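4. Setting Up the Gripper in Simulation

Tullio Marchetti built the cell model and I did the gripper setup. We used the wrist camera view for all checks. The first model had the finger joints mirrored the wrong way, so the right side opened while the left side closed. Evaristo De Luca found the sign error in the joint file on Monday.

After the fix we ran the grip check with the black block on the wood tabletop. The block has to stand between the two fingers before the close command is sent. 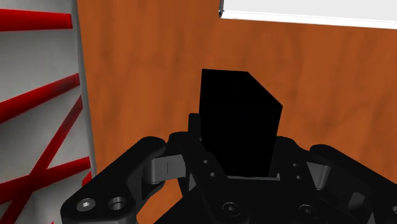

4.1 Contact Settings

The default friction value let the block slide in 49 test grips. We raised it in small steps and saved each version under its own run number. Run 2303 is the last one with the old value. Run 2862 is the one we kept.

We also check the finger joint limits every time the model is reloaded. The steps are in Appendix 6.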